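From: Luuk Dekker
To: clorkum-users
Subject: Re: [clorkum-users] Kitchen cell, gripper closes off centre + base height

Kadir Avcı wrote:
> Hi all,
>
> Inherited the simulated kitchen cell from the Coppens job, the one
> with the arm on the blue-violet pedestal next to the marble counter.
> Loaded it in Clorkum, ran the fruit task, and nothing lines up. The
> gripper closes to one side of the fruit and shoves it along the
> counter. If I move the base up to compensate then the elbow does
> something horrible on the way to the bowl.
>
> Questions:
> 1. Is the pedestal height meant to be touched at all?
> 2. Where does the wrist camera offset live? There are two files
> that both look like the right one.
> 3. Has anybody got a known good set of settings I can diff against?
>
> Using the fruit set from Jirkon, if that matters. Rultik is whatever
> the install script pulled in.
>
> Thanks
> Kadir

Hi Kadir,

Quick one between meetings so excuse the state of it. I set that cell up again from scratch in March and kept notes, pasting them in with bits added. Do it in this order. I did it in a different order the first time and had to redo most of it.

Short answers first. 1 - no, leave it. 2 - the one in the cell folder, the other is a leftover from an older export and nothing reads it. 3 - yes, mine, see the end.

1. Base and pedestal

Put the pedestal back where it was. Height goes back to the value in the cell file, don't type one in by hand. The arm base is parented to the pedestal, so if you raised the base on its own you now have an offset sitting in there as well. Clear both. Easiest is to delete the robot from the tree and re-add it, the mount point snaps.

Then check the reach with something in the hand. Empty tells you very little, the elbow has loads of room when it's empty. Load the fruit task, skip to the carry pose and have a look at the hand over the bowl. You want the fruit clear of the rim on the way across and the elbow staying up. Mine with the base restored, carry pose, red fruit held just over the bowl:

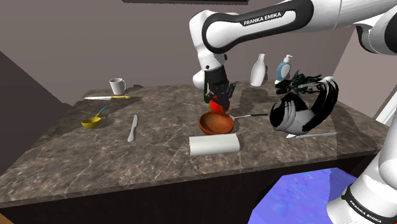

2. Things on the counter

The layout file scatters the small stuff: cutlery, mug, the paper roll, bottles and so on. Random each time you reset. Fine for running, hopeless for setting up. Pin the seed while you work. I use 88, no reason, just what was in there when I opened it.

Watch the paper roll. Depending on the layout it ends up lying down in front of the bowl or standing up in front of it, and the standing one is taller than you'd think when the planner starts cutting corners. If the arm takes a silly detour, look at the roll before you start blaming the base. I suspect that's half your elbow problem.

Physics settle time - give it 2 seconds after reset before anything moves. The fruit can still be rocking before that and you'll be chasing an offset that isn't there. Lost an afternoon to this.

3. Wrist camera and gripper centre

This'll be your shove, I'm nearly sure. The offset in the cell folder has the camera rotated about the tool axis, and the re-export drops the rotation but keeps the shift. So the picture looks plausible and the hand goes to the wrong place.

What I do:

- gripper fully open
- fruit in view of the wrist camera, pads well clear of it
- turn off the auto centring in Rultik (otherwise it fights you)
- nudge the shift along the finger direction first, across it second
- save, reset, look again

Don't try to get the fruit in the middle of the picture. It sits high and that is fine, what you care about is the gap between the pads. Both pads need to be in view, one each side, with the counter showing between them. If a pad is out of view completely then the rotation is still missing and no amount of nudging will sort it.
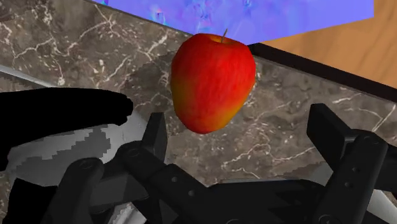
Wrist view during centring. Gripper open, apple not touched yet.

You'll see the pads don't look symmetrical in there, one seems upright and the other leans. I'd leave that alone, I spent ages trying to "fix" it in the finger joints and only made the linkage jump when it closed. Go by the gap.

Also that big black lump coming in from the left. Someone on here asked before whether to mask it. I don't. Masking took out counter that the detector wanted, and the results got worse for me. Your mileage etc.

Save the offset in the cell folder. Then delete the leftover file or at least rename it, so the next person doesn't ask the same question. I should of done that myself, sorry.

4. Closing test

Outside camera for this one, you can't judge it from the wrist. Send the hand down over the apple and stop before the lift. Fingers should be round the fruit with the hand pointing down at the counter. If the apple has scooted sideways you're back to step 3. If it's been pushed into the counter and is jittering, your approach stops too low, raise it in Rultik and not by moving the base (please).

Do it 10 times with the seed pinned, then unpin and do another 10. Pinned should be all good. Unpinned I accept 2 misses, usually when something has landed right next to the fruit. More than that and I go back to the settle time first, it's the cheapest thing to check.

Look at the cutlery too. A knife or other utensil close to the hand is asking for a finger to land on it. Nothing to fix in the cell, just don't count it against your offset.

From the outside camera, hand down on the apple:

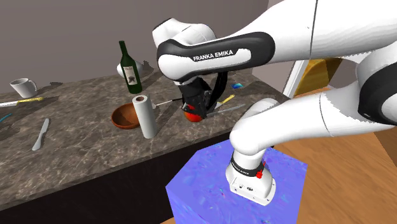
5. Looking after it

Not much, but:

- after every Clorkum update check the base is still parented. It came loose on me once and the arm looked right until it moved.
- keep a copy of the offset file outside the cell folder. Re-export overwrites it withuot asking.
- if you swap the fruit set, redo the closing test. The Jirkon apples are a bit taller than they are wide so the old closing height from the round ones doesn't carry over.
- write down the Rultik version. The install script grabs the newest and the auto centring default has flipped on us before. I'm on 3, if yours is older than that tell me and I'll dig out the old config.

Settings to diff against are in the list archive folder under my name, the whole cell folder zipped. Ignore the lighting file, I was messing with shadows and never put it back.

If it still shoves after the camera offset is done, send me the log from the reset up to the close, not just the close. And which seed.

Got to run, back online after 3.

Luuk

_______________________________________________
clorkum-users mailing list
To unsubscribe, send a blank message with "unsubscribe" in the subject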